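Lerkico to Keep Block Sorting at Orgate Site Through Spring

The Lerkico materials library will go on sorting its returned building blocks at the Orgate depot until the end of spring, after members agreed in January to extend the arrangement with the building's owner, Coste.

The library lends sets of plain colored blocks to schools, after-school clubs and day centers in the Mosov district. Each set goes out in a canvas bag with a printed card listing what should be inside. When the bags come back, everything is tipped out, checked and put back into sets before the next loan.

That work used to be done on folding tables in the Lerkico front office. It moved to Orgate last fall, when the office needed the floor space for its new shelving. The depot has a loading door at street level, and bags no longer have to be carried up a flight of stairs.

"We had bags in the hallway and bags under the desks," said Griet Mulder, who manages the loans. "People were stepping over them to get to the copier."

Mulder said the library now has 173 sets in use, up from 246 single bags of mixed pieces that were never properly matched when the collection was first donated. Combining those bags into full sets took most of last year. Another 11 sets are being held back until missing pieces can be replaced.

At Orgate the blocks are handled in gray metal bins with sloping sides. The bins were already in the building when the library moved in, and Coste let them stay. They show their age, with scuffed floors and chipped paint, but Mulder said they hold up better than the plastic tubs the library used before, several of which split along the bottom.

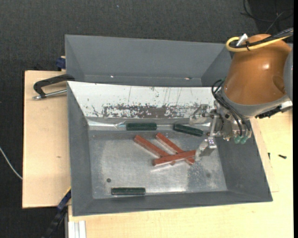
Green and reddish-brown are the two colors most often mixed up between sets. The dark green blocks belong to the older series, which has been lent out for years, and the reddish-brown bars were added later for clubs working with children under six. Many borrowers take both series at once and send them back in one bag.

Sorting by color comes first. Pieces are then checked for splits and rough edges, wiped down and bagged by series. Damaged pieces go into a separate box and are looked at once a month. Some can be sanded and returned to a set, and the rest are thrown out.

Ginette Delorme, who runs an after-school club in Mosov and borrows from the library every term, said the sets have been more reliable since the move. Her club had twice received bags that were short several pieces.

"The children notice right away," Delorme said. "They build the same bridge every week, and if two long ones are missing they can't finish it." She said she would still like to see a larger set offered, as the current one is small for a group of 15 or more.

Mulder said a larger set is being considered but would depend on storage. The canvas bags hold 40 pieces at most before the seams begin to give - a few have already been restitched - and a bigger set would need either two bags or a crate.

The extension covers the sorting area and one storage room. Rent stays the same, and Lerkico will pay its share of the heating. Coste has said it may want the storage room back in the summer, and the library is looking at other spaces nearby in case that happens.

Borrowers should continue to return bags to the front office during normal hours. Returns are not accepted at the Orgate door, which is kept locked after 4 p.m. The library asks that bags come back with the printed card inside, even if pieces are missing, with any known losses written on the back.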